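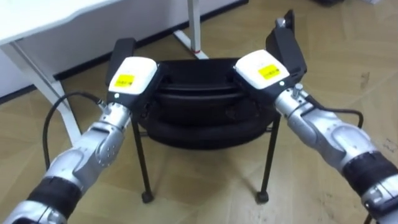
What height should a child's first real chair be?

Low enough that both feet rest flat on the floor with the knees bent at a right angle. Measure from the floor to the back of the knee while the child is wearing socks, and choose the seat nearest to that number. If you land between two sizes, take the lower one for a child who gets up and down a lot, and the higher one for a child who sits and draws for an hour.

# Low Seats Gallery, March

Welcome back to the low seats page! The chair at the top is my favorite of this batch. It's black, it's low, and it stands on a light floor with the look of wood, and I could happily have filled the whole page with that combination. Dark seats on pale floors are a weakness of mine (my hallway at home has gone the same way, one stool at a time).

Most of what follows came in by letter and email after I asked what people in Utville are sitting on these days. The pictures of those pieces are pinned up in the reading room, so what you get on this page is the chair at the top, plus the notes that go with the rest. Come and look at the wall too, it's worth the stairs!

## Black

Low black chair, light floor. A dark color does something lovely to a small piece of furniture: it gives it an outline. A pale chair on a pale floor melts away, which can be restful, but you do bark your shins on it.

## Notes from the wall

**Pao-chu Huang** wrote in about the bench her family uses for shoes, lunch, homework and, last summer, a lemonade stand. She has sanded it twice and says the second time was plenty. The knots came up beautifully.

**Knut Reinholz** sent measurements for his three-legged stool and asked me to print them, so: 9 inches high at the edge, slightly less in the middle where it dips. Three legs never wobble, even on his patio, and he'd like more people to know it.

**Ute Hinrichs** collects school chairs and is down to 7, from a much scarier number. The Terno with the curved back is the one she'd save in a fire. I've sat in it and I understand completely.

**Hildegard Sauerland** asks whether felt pads are really needed under a light chair. On a smooth floor, yes please! Grit gets caught under bare feet and leaves those fine gray arcs. Brush the pads off now and then, and swap them once they go hard.

**Lieselotte Kasten** painted her old Holtero chair dark green, then black, then gave up on green for good. Two thin coats, a light sanding in between, and a full week before anyone was allowed to sit on it. The week was the hard part, with grandchildren in the house.

## If you'd like to join in

Any low seat counts: stools, benches, footrests that have been promoted. Tell me the height, what floor it lives on and who uses it most. The reading room is open until 7 in the evening, and the wall stays up through the end of the month. Next time I'd love some rockers, and if anybody still has one of the little Janssen folding chairs with the canvas seat, please, please write.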